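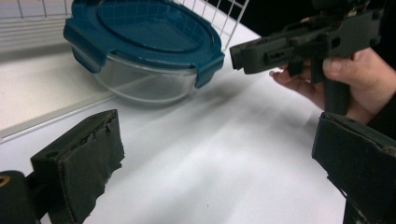 Buy the boring gripper, and spend what's left on foam

04/07/2025

I've spent far too long this year arguing about fingers. We've been comparing hand-held grippers on our bench since February, two of them at a time, one in each hand, and I've come round to a view that won't make me popular with the people who sell the clever ones.

The pads matter more than the mechanism. There, I've said it!

Take the round food container with the teal lid and the clips that fold down over the glass. It looks like the easiest thing in the kitchen, and it's a pig. The bowl curves away underneath, the clips stick out just where you'd like to put a finger, and glass is glass. I did 26 tries on it with the Drenlow, which has a lovely smooth trigger and costs a silly amount, and then the same again with our plain printed ones (black blocks, a few screws, a strip of grey foam). The printed ones won. I swapped the Drenlow's hard rubber for foam and it caught up straight away, which rather makes my point.

Foam wears out, of course. Ours goes ragged along the top edge and starts shedding bits, and people look at that and decide the whole tool is rubbish. I'd sooner have a pad I can peel off and replace in 2 minutes than a moulded fingertip I have to order from Fleltalberg and wait 9 days for.

My other grumble is cameras. Everyone wants a wider view, and fine, but if I can't see both fingertips and whatever the other hand is up to, the extra width is just more tabletop. The Brodatport mount gets this right, even if the cable is too short and the clamp squeaks.

Would I still like the fancy trigger? Yes, a bit. I'd just want it with torn grey foam on the end.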